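3. Materials and Spill Layout

3.1 Surface and liquid

The trials reported in this section concern small beverage spills on light-colored tabletops, the kind that occur when a disposable cup tips over during a meal or a meeting. Earlier work at the Skirketbridge laboratory treated the spill as a fixed volume of liquid poured onto a level plate. That approach gives repeatable wetted areas but leaves out the cup, and with it the question of where a person places the first wipe when an object is lying close to the liquid. The present layout keeps the cup on the table.

The tabletop is white and smooth. A white surface was preferred to a wood-grain one for two reasons. Residue left by a colored drink can be graded by eye against it, and thin films at the margin of a puddle remain visible for longer than they do on a patterned finish. The drawback is glare. Under overhead lighting the edge of a puddle reflects strongly, and a grader standing on the wrong side of the table may read a reflection as liquid. Graders were therefore asked to view each surface from two sides before recording a score.

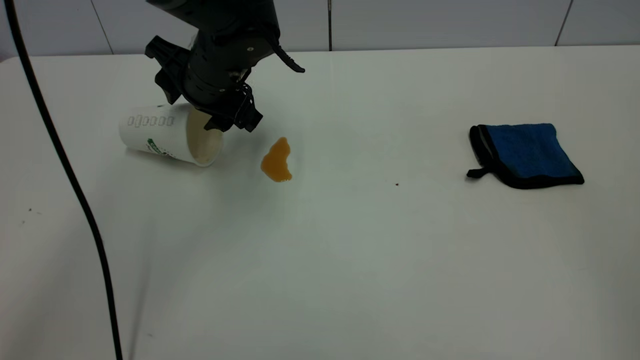

The cloth is a microfiber type with a bound edge. Binding affects the result more than we expected when the protocol was drafted. The trim takes up less liquid than the face of the cloth, so a wipe that leads with the border tends to push a bead of liquid ahead of it and leave a narrow streak behind. A wipe that leads with the folded face takes up most of the liquid on first contact. Cloths were laid out folded and flat, beside the spill and within easy reach, and the direction of the fold was left to the participant.

3.2 Position of the cup

In the Druso arrangement, used for all trials in this section, the cup lies on its side with the open rim toward the puddle. A gap of bare table separates the two. The gap matters for scoring. When the liquid touches the cup, part of it is held under the wall by surface tension and is released only when the cup is lifted, which makes the start of the cleaning task hard to define. With the gap in place, lifting the cup and wiping the table can be treated as separate steps and timed separately.

The shape of the puddle was not controlled. Poured spills on a level surface spread unevenly, and attempts to force a round outline with a ring template produced a raised edge that does not occur in ordinary use. We accepted irregular outlines and recorded the longest dimension of each puddle instead.

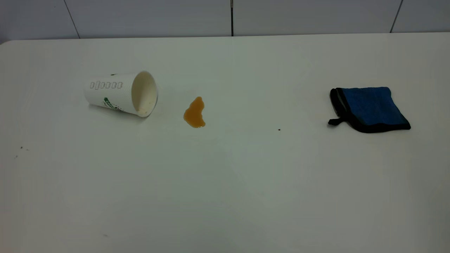 Figure 2. Tabletop with the tipped cup, the spill and the folded blue cloth. The light gray wall behind the table is visible at the top.

Small specks of dry debris were left on the table where they occurred. Removing them before each trial would have given a cleaner baseline, but a table in use is seldom free of crumbs or grit, and a damp cloth that has already taken up liquid tends to collect such particles or drag them. The position of any speck present at the start was noted so that it would not be scored later as residue.

3.3 Order of operations

Participants were given no instruction on sequence. The Paredes protocol, from which our scoring sheet is adapted, assumes that the cup is set upright or discarded first and the liquid wiped second. In our data, 70 trials followed this order. The reverse order – wiping first and moving the cup afterward – was less common and usually led to a second wipe, as drops remaining inside the rim fell onto the cleaned area when the cup was raised.

A wipe was counted from the moment the cloth met the surface to the moment it was lifted. Turning the cloth over without lifting it was not counted as a new wipe. Refolding it was, even when the hand stayed above the same part of the table. This rule differs from the one in the Selier scoring guide, and totals from the two should not be compared directly.

3.4 Grading of residue

Each surface was graded after drying. Streaks, rings and colored film were recorded as separate categories, and the full set of 845 grades is given in the appendix. Rings were found mainly where the outer margin of the puddle had begun to dry before the first wipe. Film was more often found along the path of the final stroke – in particular where the cloth had been drawn toward the edge of the table and lifted short of it.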